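December, 7:40 am — notebook, hearing coding

Back on the statehouse testimony set. Vivek pulled the last of the committee audio overnight, so we now have all 9 hearings on the Mungate clinic bill, incl. the one that ran past midnight. Transcripts are rough. Speaker labels wrong in at least the two long ones, will need a pass by ear.

Coding scheme v3, agreed with Nabila yesterday:
- position (for / against / neutral / can't tell)
- speaks as (resident, clinician, clergy, lobbyist, lawmaker)
- cut off by chair y/n

Dropped "tone". Wael and I could not agree on it even on easy ones. Agreement on position is fine, "speaks as" is shaky — people say nurse AND mother AND county resident in one breath. For now: code the first one they give. Wael doesn't like it. Noted.

Crowd counts. Himlow Courier says 2000 at the capitol steps, troopers' log says 1000, organizers gave no number. Not going to pick. Put both in the table with source and leave it. Zineb wants a midpoint for the chart, I said no, she is asking Amr.

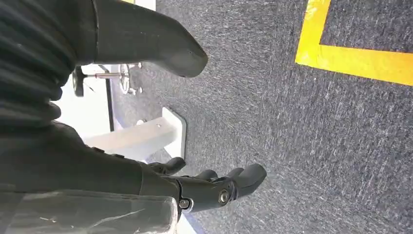
Sign-in cards are the better source anyway. Each one has a box for position and whether the person wants to speak. Plenty checked "against" and never got called before the chair closed the list. That's the part I'd like to write up — who registered vs. who was heard. Clerk's office has the originals, Nabila has scans for 3 hearings only. Requested the rest, no anwser yet.

Sen. Soltis amendment: still unclear which version was voted on. Journal and the video dont match, one has the 30-mile language struck and one doesn't. Ask Jiang at the legislative library, she found the last one for us.

Lunch, then batch two. Got through maybe half. The clergy panel goes on forever and the mic drops out in the middle, marked as gap in transcript.

To do
- fix speaker labels, long hearings (me)
- second coder on batch two — Wael
- card scans, chase clerk (Nabila)
- Vivek: rename audio files by hearing date, current names are useless
- decide on crowd chart w/ Amr before the draft goes out

4:15 pm. Amr says show both numbers. Good.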